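Harndale Early Learning Centers
Play Equipment Safety Checklist - Manipulatives, Puzzles and Sorting Toys
Mamance Site, Toddler and Preschool Rooms
Inspection period: September

Purpose

This checklist records the condition of hand-held and tabletop play equipment at the Mamance site. It is to be completed by the room lead and kept in the site binder until the following inspection. Items marked Repair or Remove may not be returned to the shelves until the follow-up section has been signed. Equipment for outdoor use, ride-on toys and climbing structures are covered on separate forms.

Ratings: Pass, Monitor, Repair, Remove, Not Applicable.

Section 1. Storage and shelving

1.1 Shelves are anchored and do not move when pulled from the top edge.
Rating: Pass
Comment: None.

1.2 Heavy items are stored on the lowest shelf.
Rating: Monitor
Comment: The unit blocks in the preschool room had been placed on the second shelf. Moved down during the inspection. Room staff are asked to keep to the shelf labels when closing the room.

1.3 Bins are free of cracks, sharp rims and broken handles.
Rating: Repair
Comment: Two Cillia bins have split rims on the short side. Both were emptied and set aside. Replacement bins are to be the same depth so that they fit the existing runners.

1.4 Inventory total matches the site register.
Rating: Pass
Comment: Register shows 3,909 pieces across all rooms, including spare parts held in the office cabinet. The spare parts should be listed on their own line next time.

Section 2. Small parts and choking hazards

2.1 All loose pieces in the toddler room have been checked in the small parts cylinder.
Rating: Pass
Comment: Checked before opening. Pieces that fit fully inside the cylinder are kept in the preschool room only, in the lidded tub on the top shelf.

2.2 No magnets, button batteries or detachable eyes are present in toddler room equipment.
Rating: Pass
Comment: One battery-operated music board was inspected. Compartment screw is tight.

2.3 Pieces from different sets are not mixed.
Rating: Monitor
Comment: Pegs from the Hyun peg set were found in the bead tub. Returned. Mixed sets make it difficult to tell whether a piece is missing, and staff should sort at the end of each session.

Section 3. Surfaces and edges

3.1 Wooden items are free of splinters, raised grain and flaking paint.
Rating: Repair
Comment: One farm puzzle has paint lifting at the corner of the tray. Removed from use pending a decision on repainting or disposal.

3.2 Molded items are free of burrs, split seams and sharp corners.
Rating: Pass
Comment: Run a gloved fingertip along every outside edge. Visual inspection alone is not sufficient for this item.

3.3 Fabric items are clean, with closed seams and no exposed filling.
Rating: Pass
Comment: Laundry log is up to date.

Section 4. Shape boards and sorters

4.1 Each opening is clear of food, clay, paper and other debris.
Rating: Monitor
Comment: Modeling clay was found in several openings of the older boards. Soak in warm soapy water, clean with a soft brush, rinse, and dry with the openings facing down. Metal picks are not to be used - they score the surface and leave places that are hard to clean.

4.2 Openings are checked for cracks at the corners and at any thin strip between adjoining holes.
Rating: Pass
Comment: Thin strips should be pressed lightly from each side. Any movement is to be rated Remove.

4.3 Openings do not present a finger entrapment risk for the age group using the board.
Rating: Monitor
Comment: Small round openings need the closest attention. Where there is doubt, the board is to be used only at the table with a staff member seated beside the child.

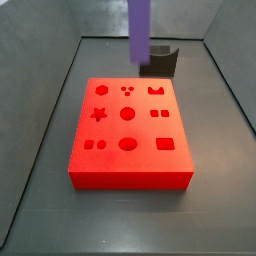
Item 4.3, red nine-position board. Round openings at the back center are set in a group of three; the paired squares are at the right of the middle row.

4.4 Matching pieces are complete and enter and leave their openings without force.
Rating: Monitor
Comment: Test every piece in its own position. For positions with more than one opening, such as the square and circle pair, test each opening separately. A piece that sticks is to be cleaned and tried again before it is rated.

4.5 Board lies flat and does not rock when pressed at the corners.
Rating: Pass
Comment: Test on a hard, level surface with nothing underneath.

Section 5. Cleaning and sanitizing

5.1 Mouthed toys are placed in the yellow bin and sanitized before reuse.
Rating: Pass
Comment: None.

5.2 Sanitizing solution is mixed to the strength on the product label and tested daily.
Rating: Repair
Comment: The spray bottle in the toddler room holds 600 ml and the posted mixing chart is written for a larger bottle. A corrected chart is to be posted at the sink. Until then, solution is to be mixed in the kitchen and carried through.

5.3 Equipment is fully dry before it is returned to closed bins.
Rating: Monitor
Comment: The drying rack is too small for a full shelf of toys. Wash in smaller batches.

Section 6. Follow-up

Replace split bins (1.3): open
Farm puzzle, repaint or dispose (3.1): open
Clean older shape boards (4.1): open
Corrected mixing chart (5.2): open
Larger drying rack (5.3): referred to the Harndale office

Room lead signature: ____________________
Site manager signature: ____________________
Return the completed form to the site office by 4:30 p.m. on the day of inspection.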